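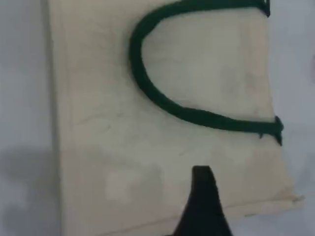
Clernow Students Take Grocery Bag Project to Navaratnam Student Robotics Challenge

FOR RELEASE IN SEPTEMBER

CLERNOW – Students in the Clernow Technical College robotics club will compete in the household division of the Navaratnam Student Robotics Challenge this fall with a two-arm system that packs and unpacks a canvas shopping bag. The club's team is called Graltanier, and this is the first time the college has entered a team in the division.

The team has 10 members from the electronics, software and machining programs. They have been working on the entry since the spring term under Shafiq Karunaratne, who teaches controls at the college and has advised the club for the last several years. Sunil Bandara, a second-year software student, is team captain.

The household division asks student teams to choose one ordinary chore, build or adapt a robot to do it, and then do it in front of judges on a table the team has not used before. Teams may bring their own objects. Graltanier chose putting groceries into a cloth bag and taking them out again.

"We went through a long list of chores in the first meeting," said Bandara. "Folding towels was on it. Wiping a counter was on it. The bag kept coming up as the one that sounded easy until you tried to write down the steps. A box stays where you put it. When you push on a bag it goes somewhere, and then everything you measured a moment ago is wrong."

The work takes place on a white table in the college's lower lab. The bag is a cream canvas tote with dark green handles, and the groceries are toy food. The current set includes an orange pear, a bread roll and a few small round pieces. Real produce was ruled out early for reasons of cost and cleanup.

The students divided the chore into stages and gave each stage to a pair of team members. One pair handles finding the mouth of the bag. Another works on getting a finger under the fabric and holding it up. A third is responsible for picking up the food, and a fourth for placing it inside without catching the handles. The remaining two members look after the software that ties the stages together and the records of each attempt.

Finding the mouth of the bag took most of the spring. The team's first program assumed the bag would be standing upright, and most of the early attempts ended with the bag on its side. In April the students decided to stop standing it back up and to teach the system to work with the bag lying down as well. Since then every practice session has started with the bag placed by a team member who is not running the program that day, in whatever position that person likes.

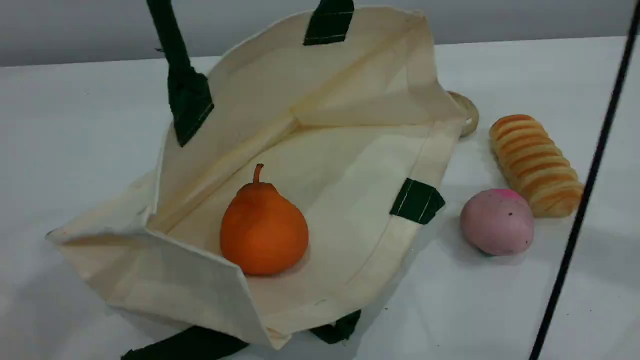
The pear was the first item the team attempted to place in the bag as a complete run. It is wider at the bottom than at the top and will roll if it is set down at an angle, so the students wrote a short routine that lowers it to the fabric and waits before letting go. The same routine is now used for all of the food. It adds time to each item, and the team has argued more than once over whether to shorten the wait for the bread, which does not roll as far.

The team logged 494 practice runs between the start of the project and the end of the summer session. Each run is saved with camera video, arm positions and a short written note by the student at the controls. Notes follow a form that Bandara drew up in May after the team found that half of the early entries said only "bag moved." The form asks how the bag was lying at the start, which item was picked first, which stage the run stopped at if it did not finish, and whether anyone touched the table.

The best complete run so far took 72 seconds from the start signal to the last item released in the bag. The challenge allows each team a longer period than that, but judges subtract points for long pauses, and a run in which an item leaves the table is scored only up to that point.

Karunaratne said the records have been the most useful part of the project for the college, which plans to use them in his second-year course.

"A student can look at a run from March and one from August and see what changed in the program and what changed on the table," he said. "In a lot of classroom projects you get the final demonstration and a poster. I wanted them to keep the bad afternoons too. Some of those runs are going straight into my homework sets."

The team had some help from outside the college. Rukell, a machine shop in Clernow, gave the students bench time on two evenings a week during the summer and supplied offcuts for test fingers. Students made several shapes of finger there, some narrow and some with a squared end, and compared them on the canvas. Wide fingers held the food better. Narrow ones were better at getting between two layers of cloth. The team has not settled on a final set and expects to keep testing until the week before the event.

The handles of the bag have been a separate problem. They can lie across the front of the bag, hang over the mouth or end up underneath, and a finger that goes through a loop by accident will drag the bag with it when the arm pulls back. Over the summer the students added a check before each move near the fabric. The system looks for dark green along the planned path and, if it finds any, backs off and tries to come in from a different side. The check depends on the color of the handles. The team knows this will not carry over to a bag with handles the same color as its sides, and it has said so in the written report that each entry must include.

That report is due before the event and counts toward the final score. It covers the design, the testing, the safety plan and a section on known limits. Team members from the electronics program wrote the safety plan, which requires two students at the bench whenever the arms are powered, one of them within reach of the stop button and not doing anything else.

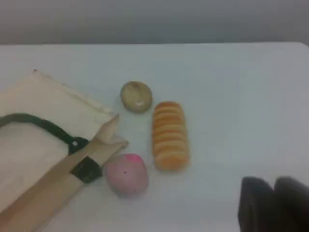

Unpacking has moved along more quickly. For this part of the chore the system has to get the food out onto the table with space between the pieces and leave the bag to one side. Judges will look at whether the items can be picked up again without being moved first. The students had planned to lift each item out one at a time, but they are also testing a version in which one arm holds the bag by an edge while the other reaches in. The two-arm version is quicker when it goes right. It is also the one more likely to put both arms in the same place, and the team has limited its speed until the software pair finishes work on keeping them apart.

Bandara said the team will decide between the two versions at its last full meeting before the event and will not change it after that.

"We could keep going back and forth on it until we are in the parking lot," he said. "There has to be a day when we stop writing new code and just run the thing we have. I would like that day to be early enough that everyone gets some sleep."

Challenge entries are judged in 3 rounds. In the first, each team packs its own objects from positions the team picks. In the second, a judge lays out the objects. In the third, a judge lays out the objects and also places the container, and the team has to complete the chore in both directions with no one touching the table. Graltanier has practiced all of the rounds and has finished the last of them, though not yet on consecutive tries. The students have set that as their goal for the coming weeks.

Most of the team members had not worked with a robot arm before joining the club. New members start by driving the arms by hand from the bench controls, picking up one piece of food and setting it down in a marked spot, before they are given any code to change. Karunaratne said he intends to keep that order for next year's members, including those who arrive with programming experience.

The club will hold an open practice in the lower lab on Thursday from 4 p.m. to 6 p.m. Students, families and members of the public are welcome. Visitors will be able to place the bag and lay out the food for a run, following the same rules the judges use, and team members will be at the bench to answer questions. Visitors are asked to stay behind the floor tape while the arms are moving. The lab is on the ground floor of the Machining Building, and parking is free in the east lot after 3:30 p.m.

After the challenge, the team plans to post its practice notes, its finger drawings and its written report on the club's page for use by other schools. Video from the practice runs will be shared on request. Any club that would like a copy should write to the college with the name of a faculty adviser and a mailing address for a drive.

The robotics club is open to all students enrolled at Clernow Technical College, with no course requirements. Students who would like to join for the winter term may sign up at the open practice or leave their name with Karunaratne in the controls lab.

Media contact:
Communications Office
Clernow Technical College

Reporters and photographers who plan to attend the open practice should check in at the front desk of the Machining Building. Interviews with team members can be set up for before 4 p.m. or after the last run.

###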